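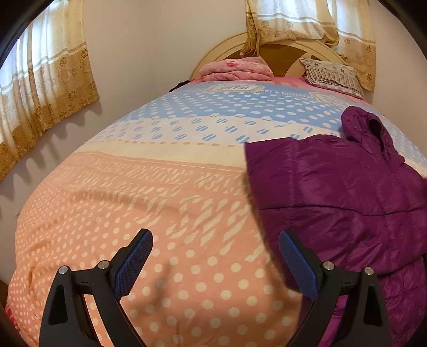

Divya Bangera wrote:
I don't agree that the Sundgate council should move its meetings to 4 in the afternoon. People with a job cannot come.

Tharun_K
They can send written comments, no? The 200 word limit is short, but it is something.

Divya Bangera
Written comments are not read aloud since October. I sent two and got no answer.

HarishChacko
I prefer the afternoon — the last bus leaves before the evening meeting finishes. Please think also of us without a car.

Tharun_K
Fair point about the bus. Could they alternate, one month early and one month late?

Divya Bangera
That I would support.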